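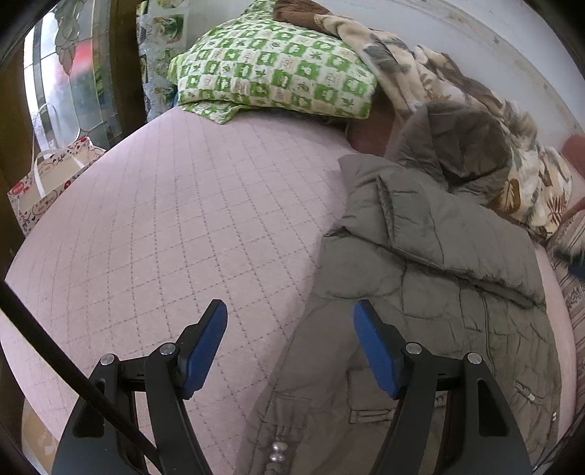
How to fold a quilted jacket with a hood

by Anouk Wuyts, August 22, 2025

Winter jackets take much space in the wardrobe. I fold mine on the bed in May, when the cold is surely gone. You need a flat place and up to 8 minutes the first time.

1. Empty all the pockets. Close the pocket flaps.

2. Lay the jacket with the front up and close the zip and the snaps. Smooth it with your hands from the middle to the sides.

3. Turn it over. Fold one sleeve straight across the back, then the other one on top of it.

4. Fold both sides to the middle, so you get a long piece of the same width everywhere.

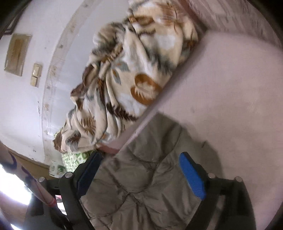

5. Press slowly with the flat hand, beginning at the hem. The air must go out through the seams, so do not hurry. A quilted fabric slides easily, and it helps to hold the hood with your other hand.

6. Roll from the hem up to the collar. Pull the hood over the roll like a sock.

Do not keep it rolled very tight the whole summer. I put mine in a cotton bag on the top shelf, with 2 pieces of cedar wood.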